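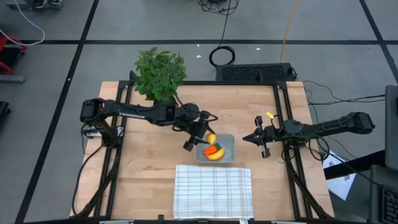
Unit 5: Two-arm cells and the sorting job

Handout revised 3/7/24. Read before the Larnindale exercise.

The case for this unit is the returns line at Teltbridge, where loose items are sorted into bins by hand. Russide proposed moving the sorting to two-arm cells. The task on the bench is the same one at small scale: pick up an item, place it in the bin, release. The plastic bin with the toy carrot and banana in it is the usual starting layout.

5.1 What the operator did before

One operator per bin, 14 bins per line. The job description listed lifting and placing. It did not list checking for damage, turning items so the label faced up, or telling the next station that a batch was bad. All of these were done daily.

5.2 What the cell takes over

The cell takes the placing. Cloth under the items is a separate problem — folds change the height of the pick, and the grip has to allow for it.

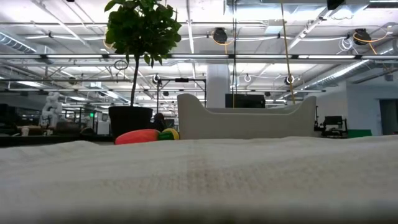 Fig. 5.2. Woven cloth, toy items and pale tray, no arm over the work area.

5.3 What remains and who does it

Teltbridge logged 698 stops in October. Each stop was cleared by a person. The post was renamed "cell attendant" and covered 5 cells, with no change in pay grade. Attendants reported less lifting and more waiting. Time between stops could not be planned, so breaks were moved to fixed hours and the cells were paused for them.

Eyvindsson's position is that clearing stops is skilled work and should be graded as such. Russide's position is that it is temporary and will shrink as the grip improves. Note that both use the same log.

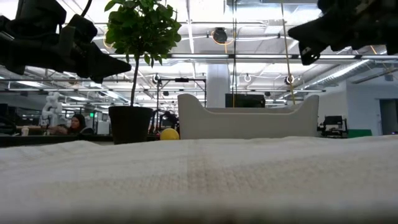
Margin comment from Eyvindsson on the draft of this section: the log records the stop and the restart, but nothing of what the attendant did between them, so it cannot settle the grading question either way.

5.4 For the exercise

Take the first 100 entries in the log. Sort them by cause. Mark which ones an attendant could have prevented, and state what information that person would have needed.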